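From: Songül Gündoğdu
To: Wakerano walkers list
Subject: Re: Ridge path in July, and where to sleep

Hello Wouter, hello everybody,

Sorry to be slow getting back to you, I was up in the hills myself and the signal on the Druncombe side is as poor as ever.

Wouter Van der Linden wrote:
> We are four adults, all reasonably fit, thinking of the
> Wakerano ridge path in July. Is the north end open again
> after the rockfall? And is it worth booking the hut at
> Seixas, or can we just turn up? We'd like to avoid the
> bus crowds if we can.

The north end is open, yes! They have moved the path a little way uphill of the old line, so if your map is an older one it will disagree with the signposts for a mile or so. Trust the signposts. The new stretch is steeper and has a lot of small stones on it, and I was glad of my poles on the way down, but the view over the Zistska valley is better than it ever was from the old path – you come around a corner and there it is, waterfall and all.

As for Seixas, please do book. The hut has 19 beds and in July they go weeks ahead, mostly to people walking the whole circuit. Last summer I met a very nice couple who had turned up hoping for the best and had to walk back down in the dark. If the hut is full, there are rooms to let in the village below, plain but clean, and I paid 65 for a double with breakfast (the plum jam alone is worth the walk). 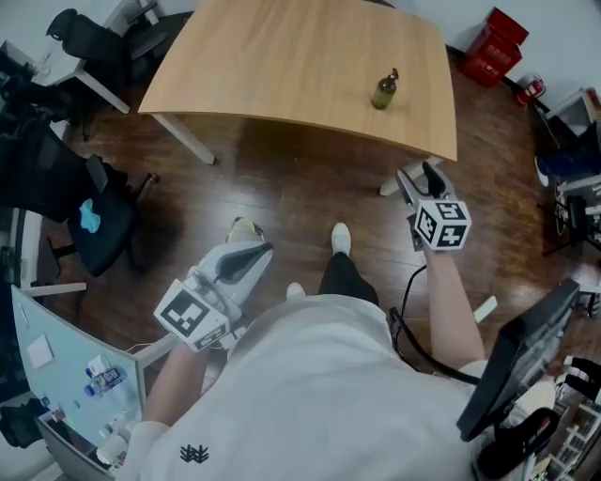

Table and wood floor, pump bottle on top.

Now, the crowds. Nearly everyone gets off the bus at the lower parking lot and goes straight to the waterfall and back, so if you start from the Druncombe gate before 8 in the morning you will have the woods to yourselves until lunch. It adds 400 feet of climbing, most of it in shade. There is a spring partway up where I always fill my bottles, but it can run thin by late summer, so carry enough to get you to the hut anyway.

Do look out for the vultures above the second saddle. I sat there so long with my sandwich that I missed my bus and had to wait for the evening one, which I didn't mind a bit.

Write again if you want the hut's phone number, I have it on a card somewhere in my pack.

Warm wishes to all four of you,
Songül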